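Last updated: 17/09/2026
Filed under: Grants and reporting > Interim reports > Robotics

Gripper comparison for door tasks: second progress report to the Malhotra fund
Prepared by Sarla Bansal, Devemthorpe

The work set out in our June plan is on schedule. I am less sure that it is telling us what we hoped it would.

We have now finished 149 simulated runs on the door task, using 2 grippers: the silver parallel one on the left arm and the slender black one supplied by Dultico on the right. The black gripper got the door moving in 122 of them. That figure will look good in a summary and I would ask you not to lean on it yet. The silver gripper has had only 30 runs of its own, all on an older version of the house model, so the two cannot fairly be set side by side.

My other worry is contact. The simulator treats a light brush against the latch plate much as it treats a proper hold, and our scoring script can't tell them apart. Ada Amato has been going back through the runs by hand and has already marked several as doubtful.

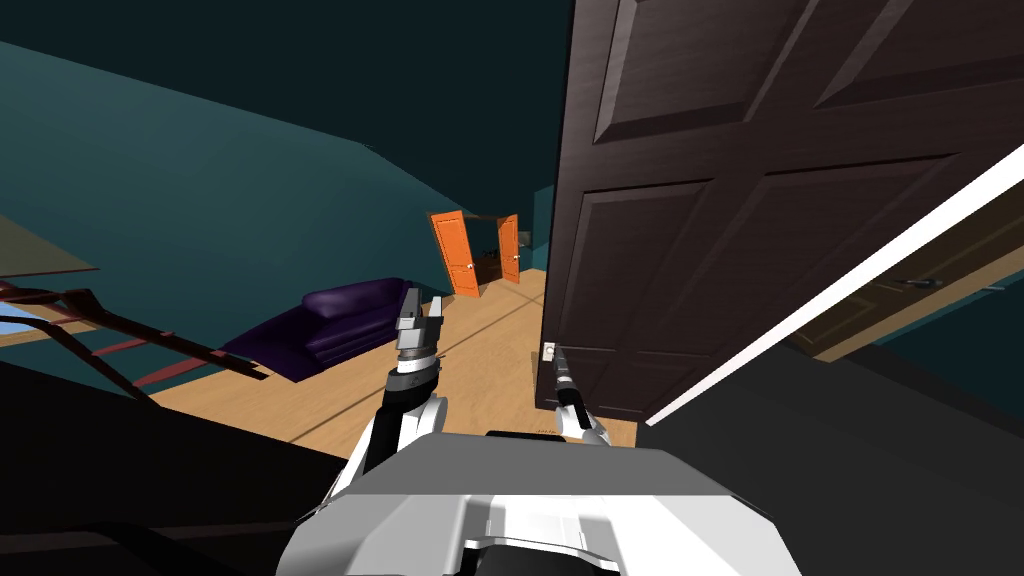 Fig. 1. Simulated door task, view from the robot. Black gripper at the latch plate, silver gripper open.

The tilted head view is a problem too. With the camera rolled this far over, the controller has to work out which way is up before it can do anything useful, and the Rusta controller does this badly. The supplier says the next release will cure it. We were told the same about the last one, and I have planned on the basis that it won't.

Before the next report we will rerun the silver gripper on the current house model, with the same starting positions and the same doors. Ada will rewrite the scoring so that a touch alone no longer counts.

We have spent nothing on hardware, and I recommend we keep it that way for now. Buying a second Dultico unit was pencilled in for this stage - I would hold that money until we have a real door and a real handle to try it on.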